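4 min read
11 shares | 2 comments

Tape the Outline First: A Bench Tip I Stole From a Robotics Paper

I spend way too many evenings reading robot research, and every so often something in there fixes a problem in my own workshop. The latest is a write-up from the Brimwood project (August 2020), where the group practiced a lab loading job in simulation before anybody bolted down a real arm. They ran 1385 simulated tries, moving the plate holder a little each time, and the finding I liked best was how much the layout mattered. Same arm, same machine, same program, and the holder's spot made the difference between a smooth pickup and a mess!

So I tried it at home, minus the robot. My bench at the Hovland Street garage has a drill press, a vise and a parts tray that never seem to get along. Do this:

Cut paper the size of each tool's base (newspaper is fine). Add a strip for anything that slides out, like a drawer or tray. I forgot this on round one and had to start over.

Lay it all on the bench and go through the motions of one job, slowly, empty-handed. Then shift one thing by 2 inches and do it again. Only one thing! The Brimwood people were strict about that, and they're right.

After 4 rounds I had a layout I liked, so I ran painter's tape around the papers and put the tools back. My elbow hasn't met the vise handle since.

Leave the tape down for a week before you drill any holes. 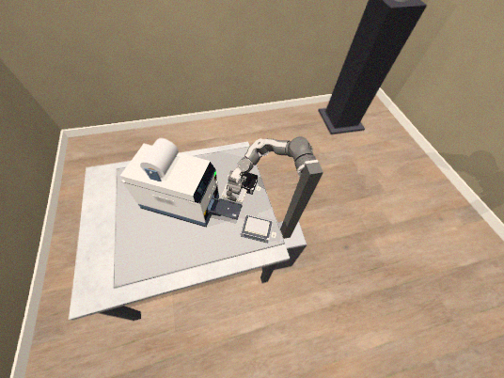 The simulated bench, with the gripper by the machine's tray and the plate in its holder.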